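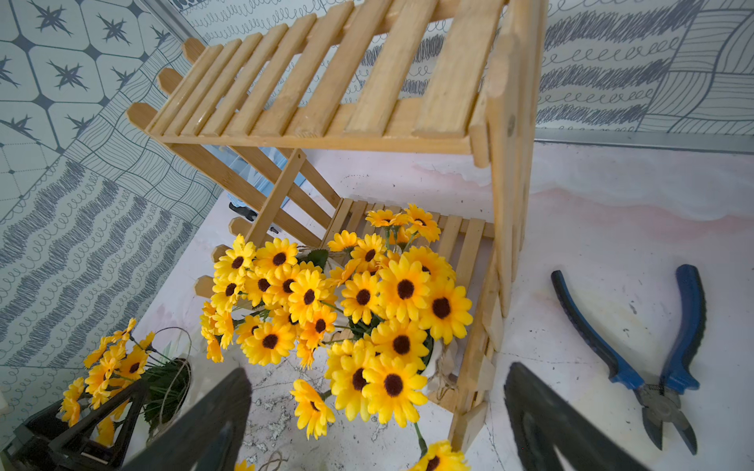 Slatted wood plant stand with artificial sunflowers.

Jenddale Household Listings

Text of secondhand ads for household goods, typed up from the back pages of the Zondcombe weekly paper and from the notice board at the Edstead co-op. Each row is one ad. Compiled by Vaughn Szabo.

Contents

listings.csv: 1725 rows, one per ad
categories.csv: the 19 category codes and their full names
spelling.csv: 277 spelling variants mapped to a standard form
notes.txt: typing rules and open problems

Columns in listings.csv

id: whole number, never reused
source: Z for the paper, E for the notice board
month: month the ad ran or was pinned up, blank if unknown
title: first line of the ad, as written
body: the rest of the ad, as written
price: asking price in dollars, blank if none was given
category: code from categories.csv
flag: see below

Spelling and capital letters in title and body were left alone. "Draws" for "drawers" is common enough that a search for one will miss a good share of the other, so run your search terms through spelling.csv first. Phone numbers and street addresses were replaced with PHONE and ADDRESS. First names were left in. 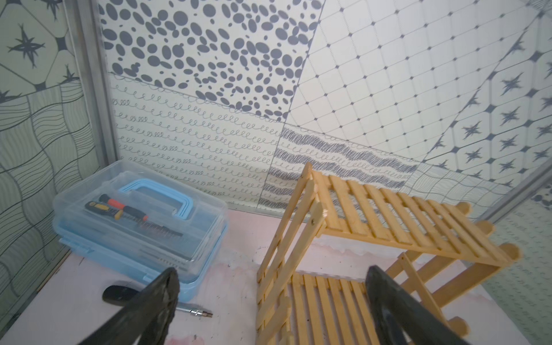

Storage box with hand tools, clear lid and carrying handle. Code TOOL.

Flags

D marks a repeat of an earlier ad with the same wording. 170 rows carry it. They were kept so the data can be used to look at how long things stay for sale. Drop them if you only want distinct items.
P marks a price that covers several items sold together.
U marks a row where part of the ad could not be read. Missing words are shown as three dots.

Prices

"OBO" and "firm" stay in the body text and are not coded. Ads that say "free" have a price of 0. Where the seller gave a range, the lower number was used. Trades have a blank price.

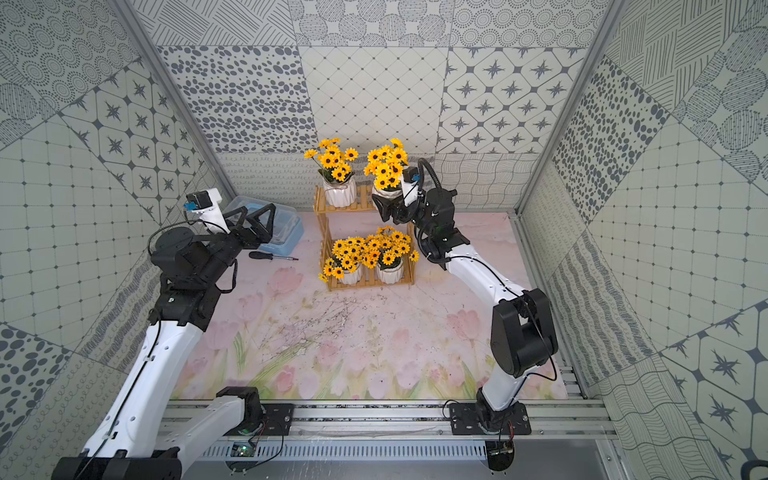
Category codes go by the thing being sold, and mixed ads are the weakest part of the file. The rule is to use the first item named in the title. An ad for a two-tier wooden shelf with vases of artificial flowers on it gets FURN if the shelf comes first and DECO if the vases do, even when everything goes for one price. Rows up to id 600 were coded before this rule was settled and were only partly redone.

Known problems

The notice board was copied once a month, so ads that came down quickly are missing. June is thin for both sources.
The Kowalczyk estate sale ran as one long ad and was split by hand into separate rows. All of them have flag P and should not be used for average prices.
LAMP and ELEC overlap.

Corrections

Send the id, the column and the new value. Please don't send a changed copy of the whole file.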